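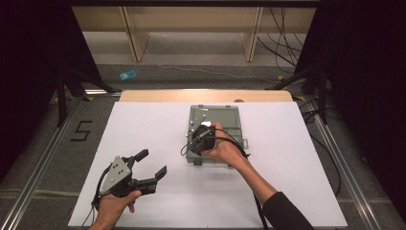
The Mukent site lead told us in writing that the shared lunch hour has "changed everything" and asked that we put this in the report. We have put it in. We don't think the numbers back it up yet.

Progress report to the Zelleven Fund, 12/7/22
Project: Shared Lunch Hour, Harms and Mukent sites

The idea was simple. Close the phones for one hour, feed people together, and see whether fewer of them quit. You gave us $3,296 for food and tables, and all but the last Skesent catering bill has been paid.

We sent out 40 surveys in May and 40 more last month. Returns were poor both times at Harms, where the night crew doesn't get the lunch at all. People who answered said they liked it. Well, it was free soup.

As for quitting, 2 people left Mukent this fall. The site calls that a big drop. Fall is always slow there, and hiring was frozen through the same stretch, so we'd hold off on any claim until spring.

We are not asking for more money now. We would like to move what is left to a late meal for the Harms night crew, and need your okay in writing before we change the Skesent order.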